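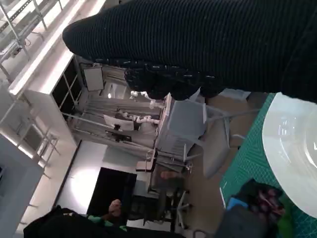 White plate on the green cutting mat.

Porch and deck check, spring round

I do this list every March, before the furniture comes out and before anyone leans on anything. We call the house Widow (it was on the mailbox when we bought it and it stuck), and the back porch is the oldest part of it. Octavio Betancur walked it with me this year, Saturday morning, coffee in hand. My comments are under each item.

1. Ledger board and flashing
Result: OK
Looked along the whole length with a flashlight. No soft spots, and the screwdriver didn't sink in anywhere. The flashing has a little wave in it near the kitchen door but it's tight to the wall. Octavio thinks I should caulk it. I think I should leave it alone!

2. Joists and hangers
Result: OK, one repair
One hanger under the steps side had two nails backing out. I pulled them and put in proper structural screws from the Fikgate box. Everything else is snug. There's old staining on the third joist in from the corner, but it's the same stain I've been looking at for years and the wood is hard.

3. Posts and footings
Result: WATCH
Left front post has a gap at the base that I can slide a nickel into. It may have been there last year and I just didn't write it down, so now it's written down. I marked the post with pencil so I can see if it moves over the summer. 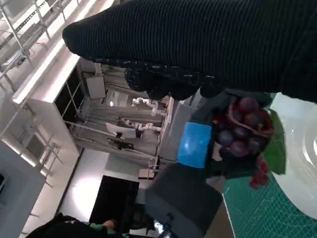
The right front post is fine, and so are both of the back ones, so I'm not losing sleep over it. If the pencil line shifts, I'll call Arnulfo Correa, who poured the footings for my neighbor's porch on Salazar and did a really clean job.

4. Floor boards
Result: FIX
Three boards cupped, all by the screen door where the gutter drips. I swapped one and flipped nothing, because flipping never works for me. The other two wait for the gutter (see item 7). Popped screws: more than I'd like. Drove them all back down and my knees are still complaining.

5. Railing and balusters
Result: FIX
Height is fine. But the top rail wiggles at the corner if you put your hip into it, and people do put their hip into it – that's where everyone stands with a drink. New bracket ordered from Atport, $20 with shipping. Until it's in, there's a planter parked in that corner and I'd like it to stay there, please.

6. Steps and handrail
Result: OK
Solid. Added new grip strips on the top two treads, which look a bit ugly but I nearly went down those steps in January in my socks, so ugly it is.

7. Gutter over the screen door
Result: FIX
Full of maple junk again. Cleaned it out, and the seam still drips. Quote for replacing the whole run is $1,285, and I gasped a little. I'm trying sealant first.

8. Ceiling fan and outlets
Result: OK
Fan doesn't wobble anymore now that the blades are balanced. Test button on the outdoor outlet trips the way it should, and the cover closes all the way. String lights: one cracked socket, that strand went in the trash.

9. Swing hooks and chain
Result: OK
Both hooks go into solid wood. I sat, Octavio sat, we both sat. A little squeak on the left chain, which I sort of love, so no oil.

Still open: corner bracket, two boards, gutter seam, pencil line on the left post. I'll go around again once the bracket is on.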